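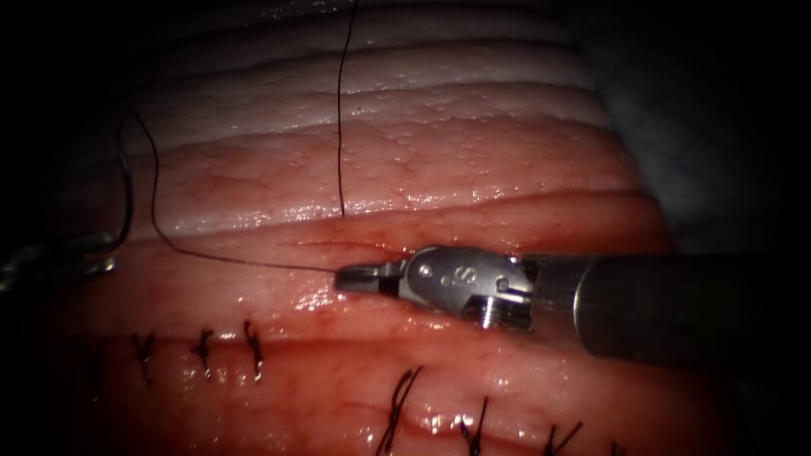 The Plandmont Open Day is a public demonstration of robot-assisted surgery held each June at the Plandmont teaching centre in Lokham. It began as a closed visit for nursing students and was later opened to anyone over the age of 12. The main item on the programme is a suturing demonstration, carried out on tissue under magnification and shown to visitors on a large screen. Stitches are tied one at a time, as separate knots, and the ends are trimmed short. Three finished in this way, each a small black knot with its tails standing up, close a seam below the point where the jaws of the instrument hold the end of the next thread. A short red incision beside the jaws is still without a stitch.

Contents
1 History
2 Programme
3 The demonstration
4 Visitor sessions
5 Reception
6 See also

History

The teaching centre was set up in the former Sotelo printing works, a two-storey brick building on the north side of Lokham. Surgical robots were first used there for staff training, and visits were by invitation only. The first demonstration for outsiders was arranged by Ridwan Wuisan, then the head of training, for a party of students from the nursing school at Platitz. There were 37 places and all of them were taken.

Wuisan kept a typed programme for that visit, which was reused with small changes for several years. It gave half an hour to a talk on theatre safety. The talk was cut to ten minutes after the second visit and has stayed at that length.

The day was opened to the public when the ground floor was refitted. A side entrance on Mill Lane is used for visitors, as the front doors lead directly to the training rooms. The 2021 event was postponed from its usual month and took place on 20 September 2021, with shorter sessions and smaller groups. The event returned to June the next year.

Programme

Visitors are let in by timed ticket. Tickets are free, and a group is limited to 12 people for the parts of the day held in the training rooms. The screen room on the ground floor seats 100.

The usual order is a short talk, the suturing demonstration, a question period and then the visitor sessions. A second demonstration is given in the afternoon. It follows the same plan as the first but is done by a different operator, and regular visitors sometimes attend both to compare them.

Tea is served in the corridor, and not in the screen room — a rule that dates from the refit.

The demonstration

The operator sits at a console away from the tissue and moves the instruments by hand controls. A member of the teaching staff stands by the screen and gives a spoken commentary. The operator does not normally speak until the question period.

The task is interrupted suturing, in which every stitch is tied and cut before the next is placed. It is slower than a running stitch, where a single thread is carried along the whole wound, but if one knot fails the others are not directly undone by it. Wuisan chose it for the first visit on the grounds that a newcomer can see where each stitch begins and ends.

Much of the commentary deals with the handling of thread. The surgeon has to leave enough slack to form a loop, and must avoid catching it on the second instrument. Force is another common subject. On many systems the operator feels little or nothing through the controls and has to judge the pull by eye, from the way the thread straightens and the tissue moves.

Visitor sessions

After the question period, visitors may try a practice console. This is set up with rubber rings and pegs, and no needles are used. Each person has five minutes. Children must be with an adult, and the seat can be raised for shorter visitors.

A bench with ordinary hand instruments stands next to the console, so that the same ring task can be tried both ways.

Reception

The event is well known locally and is listed in the Lokham town guide. A printed booklet on the history of the day was issued in a run of 2000 copies and is given out at the side entrance. Visitors' comments, kept in a book at the desk, have mostly praised the commentary. The most frequent complaint is the length of the wait for the practice console, and a second one was added in response. Some visitors have found the close views of tissue hard to watch, and the staff now mention this in the opening talk and leave the door at the back of the room unlocked.

See also

Sotelo printing works
Nursing school, Platitz
Robot-assisted surgery
Surgical suture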